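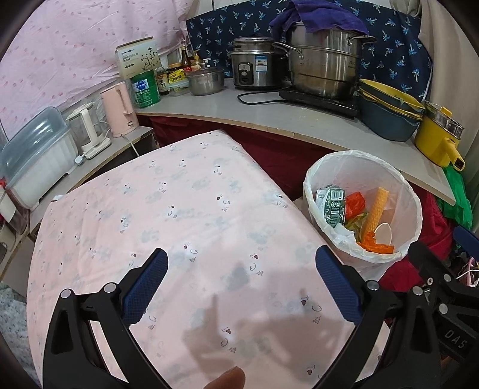 Why is household waste measured by weight when bins fill up by volume?
Weight stays the same from the kerb to the weighbridge, while volume changes every time the waste is handled or squeezed, so weight is the only figure that can be compared between the home, the lorry and the transfer station.

Unit 4: Composition and density of household waste

4.1 Terms used

Arisings: all waste produced by a household, whether or not it is collected.
Residual waste: what is left for general collection after items for recycling and composting have been taken out.
Capture rate: the weight of a material put out for recycling, divided by the total weight of that material in all containers from the same households.
Contamination: material placed in a recycling container that the sorting plant does not accept.

Capture rate and recycling rate are often mixed up in coursework. The recycling rate is a share of all waste. The capture rate belongs to one material only, and a town may have a high capture rate for glass and a poor one for film plastics in the same month.

4.2 Bulk density

Bulk density is weight divided by the volume the waste takes up, including the air between items. It depends on the mix, the moisture and how hard the waste has been pressed. Three values should be kept apart in any calculation:

(a) as placed, in the kitchen or kerbside bin
(b) as carried, after compaction in the vehicle
(c) as tipped, after the load has sprung back on the floor

In the worked problems for this unit, take (a) as 100 kg per cubic metre unless told otherwise. Do not use this value for garden waste or for rubble.

The liner is counted as part of the sample. Waste tied tightly in bags will show a higher (a) value than the same waste tipped in freely, and the survey form must record which applied.
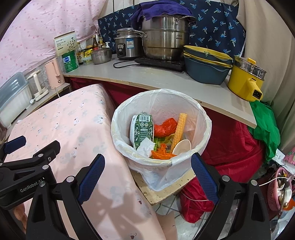
Fig. 4.1 Mixed waste in a lined bin, before sorting.

4.3 Two collection areas

Wollville and Poltwood are the two areas used throughout the unit. Both have weekly food waste collection. Wollville collects residual waste every week and Poltwood every second week.

Residual waste per household per year:
Wollville, 296 kg
Poltwood, 198 kg

The gap cannot be put down to collection frequency alone. Poltwood has smaller households and fewer flats with shared bins. A fair comparison would need to divide by the number of people and treat shared bins as a separate group. See the reading on stratified samples before attempting problem 3.

4.4 Hand sorting

The Rallis method is used in the practical. Households are picked at random within each housing type, and their residual waste is collected separately from the normal round on the usual day. Residents are not told the date beforehand.

The sample is weighed whole, tipped on to the sorting table and divided into the categories on the sheet. Items made of two materials go under the heavier one. Packaging is sorted with its contents still inside if these cannot be shaken out; mark the entry with a C. Anything that passes through the table screen is weighed as fines and is not sorted further.

Add the category weights and compare the total with the first weighing. Small losses through drying are normal. A gain in weight means a reading error, and the batch must be weighed again.

4.5 Problems

1. A Wollville round finds that 55 per cent of the paper put out by its households is in the recycling box. State the capture rate for paper and say where the rest should be looked for.

2. Using the bulk density in 4.2, find the yearly volume of residual waste, as placed, for one household in each area.

3. The Posetti estate has shared bins only. Set out how you would add it to the Wollville sample without changing the results for the houses.

Hand in problems 1 and 2 by Wednesday. Problem 3 will be gone through in the seminar. Bring gloves and closed shoes for the practical.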